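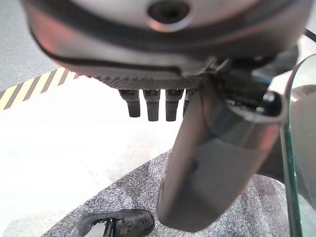

Dark grey housing, ridged band along the underside.

HADEN MILL -- SHARED BUILDING SAFETY CHECKLIST
Ground floor, first floor, stairs, yard and roof access
Inspection date: Thursday, June 1, 2023
Next inspection: August
Tenants: Dillen (picture framing), Tehrani (rug cleaning and repair), Ristis (bread and cakes)

Marking: OK / ACTION / WATCH. "Watch" means it is not wrong yet and somebody will look at it again in August. It does not mean "ignore", whatever was said on the stairs last time.

ENTRANCE AND YARD

Main gate opens fully and stays open
OK. The drop bolt now reaches its hole. The brick that did the job for most of the winter has been retired to the flower bed.

Yard surface sound, no trip hazards
ACTION. Broken slab outside the Dillen loading door is still broken, and has been joined by the slab beside it. Orange paint has been sprayed round both. Paint makes a hole easier to find but no shallower. Lift and relay.

Fire engine access clear
ACTION. Van parked across the hatching on arrival. Moved when asked. Back again by the time I had finished the roof. The hatching is to be repainted and tenants are asked to read it as well as admire it.

Outside lights working
WATCH. Lamp over the bin store comes on in daylight and goes off at dusk. Sensor probably needs cleaning, or a talking-to.

Bins away from the building, lids shut
OK for general waste. Cardboard is stacked against the wall under the stairwell window and needs to go in the cage. The cage was empty.

STAIRS AND CORRIDORS

Handrails firm
OK on the main stairs. On the back stairs the lower bracket turns by hand. ACTION: longer screws into a proper plug this time. I removed a matchstick.

Treads and nosings secure
OK. The nosing reported at the last visit has been refixed and I could not shift it with a boot.

Nothing stored on escape routes
ACTION. Found in the first-floor corridor: a roll of underlay, a pair of bread crates, one office chair with a note on it saying "not mine". None of these is allowed, and the note does not help. All items to be gone by the end of the week or they go in the skip, the note included.

Emergency lighting
OK on the short test. The full-duration test is booked for August, after working hours, so the bakery isn't icing in the dark again. Logbook is up to date and legible, which I mention as it was previously only one of those.

Signs in place and pointing the right way
WATCH. The running man by the goods lift points at the lift. He should point at the door next to it. I have turned him round with tape. A proper sign is on order.

FIRE DOORS

Doors close fully from any angle
ACTION on the door to the Tehrani drying room. It stops with a gap you could post a letter through. The carpet under it has been replaced with a thicker one, a fine advertisement for the tenant and no use to the door. Trim the carpet. Do not trim the door.

Seals and strips complete
OK, apart from the kitchen corridor, where the top strip has been painted over. Replace it. Magnolia has no fire rating that I know of.

Doors not wedged
ACTION, as ever. Wedges confiscated from both floors. If a door really needs to stand open in working hours, ask, and we will fit a hold-open that lets go when the alarm sounds. It costs less than the wedges must have by now.

Door 602
OK. For new readers: there is no floor six. The number came with the door when it was bought second-hand, and it has since got into the alarm panel, the key safe and the cleaning rota. It leads to the meter cupboard. Please stop reporting it missing.

FIRE EQUIPMENT AND ALARM

Call points tested weekly
OK. One week missed in spring, entered honestly as missed. Much better than a row of identical ticks in the same biro.

Extinguishers in place, in date, pins fitted
ACTION. The 2 kg carbon dioxide extinguisher by the distribution board was on the floor, holding a door open (see Wedges, above). Put back on its bracket and the bracket screws tightened. All others correct.

Alarm heard in every room
WATCH. Audible everywhere, but in the Ristis kitchen with the mixers and extraction both running it sounds like a timer. Staff said they would "probably work it out". A flashing beacon has been priced and I recommend saying yes.

Assembly point known to staff
OK. Asked one person from each firm. All gave the same answer, and it was even the right one.

ELECTRICAL

Leads and plugs undamaged
ACTION. Extension lead behind the framing bench has tape on the outer sheath. Tape is not a repair. Lead cut in half by me, with the tenant's permission and a certain amount of pleasure.

No daisy-chained extensions
OK on the ground floor. Upstairs, one extension ran into another, which ran into a third, which fed a desk fan and a radio. Reduced to one on the day. An extra double socket on that wall would end the matter.

Boards closed, labelled, access clear
OK. The circuit marked "mystery" has been traced to the outside tap heater. Label changed. The old label has been missed by some.

Portable appliance records
WATCH. Stickers are present on nearly everything, including a stapler. Records do not match the stickers for the kettles, which seem to wander between floors. Each firm to mark its own.

WORK AREAS

Guards fitted and used
OK. Mitre guillotine guard down and clean. Mixer interlocks tested, machine stopped when the guard was lifted.

Racking secure and not overloaded
ACTION. The tall bay in the rug store is signed for 300 kg a shelf. It was not possible to work out what was on the top one, since the tenant wasn't certain either. Wet rugs weigh a great deal more than dry ones. Heavy and damp stock goes on the bottom shelf from now on, and the bay must be fixed back to the wall before the top is used again.

Floors dry and clean
WATCH. Flour on the threshold between kitchen and corridor. It was swept while I was there, and was back before I left, so a mat is wanted.

Cleaning products labelled and locked away
ACTION. One spray bottle of clear liquid, unlabelled, in the shared sink cupboard. I was told it was water. It did not smell of water. Disposed of. Decanted products need a label every time, even when "everyone knows".

Ladders and steps
OK. Tags current. The wooden steps with the missing foot have finally gone, though I'm told they are now in somebody's greenhouse. That is outside the scope of this sheet.

Minimum gap of 200 mm between stock and heaters
ACTION. Met in the bakery office. Not met in the framing shop, where mount board was leaning on the convector, warming nicely. Moved. A strip of floor tape will show the line.

WELFARE AND FIRST AID

First aid boxes stocked
WATCH. Ground-floor box complete. First-floor box contained plenty of eye pads, no plasters and a sachet of brown sauce. Restock and relocate the sauce.

Toilets, hot water, hand drying
OK. Hot water is now hot. There is a sign saying so, and it should stay until we are used to it.

Accident book
OK. More than one entry for paper cuts, all from the same shop, all in handsome handwriting. No trends worth chasing.

ROOF ACCESS

Hatch locked, key in safe
OK. Key in the correct hook, under 602. See above.

Gutters clear
ACTION. Moss at the yard end, and a tennis ball. Contractor to clear both. No one is to go up for the ball.

GENERAL COMMENTS

Better than last time. Most of the actions are housekeeping and could be finished before lunch by anyone with a screwdriver and a free hand. The ones that need money are the slabs, the beacon and the extra socket. I would do them in that order, mostly because I tripped on the slabs.

The racking is the only item I would lose sleep over. Please treat the top shelf as closed until the fixings have been checked and this sheet has been initialled to say so.

Copies to all three tenants. One copy to go on the noticeboard, over the takeaway menu and not behind it.

Follow-up on ACTION items (initial and date when done):
Slabs ........
Back stair bracket ........
Corridor cleared ........
Drying room door ........
Kitchen corridor seal ........
Racking fixed back ........
Heater floor tape ........
Gutters ........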